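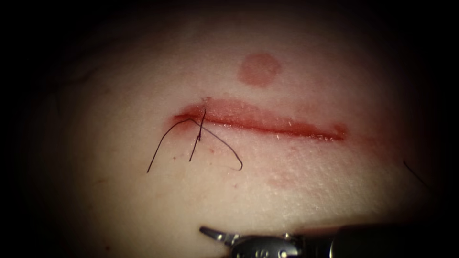 Wollska Land Claims Register, version 2

Summary
The register lists 1,093 recorded disputes between customary landowners and holders of logging or plantation leases. Each row is one dispute. Entries were compiled from court lists, gazette notices and letters supplied by village associations.

Contents
claims.csv: one row per dispute, with lease number, district, year filed and current status
parties.csv: claimants and leaseholders, linked by claim number
notes.txt: coding rules and known errors

Coverage
Leases smaller than 700 hectares are excluded. Status was last checked in February. A blank status field means that no ruling was found. It should not be read as a dismissal.

Known limitations
Reports of police action are coded only where a written complaint exists, and the true number is likely higher. Spellings of clan names vary between sources and have not been standardized.

Maintenance
Edited by Anežka Brabec and Mwajuma Kimaro. Corrections should quote the claim number and attach the supporting document.

Last updated: Thursday, June 11, 2020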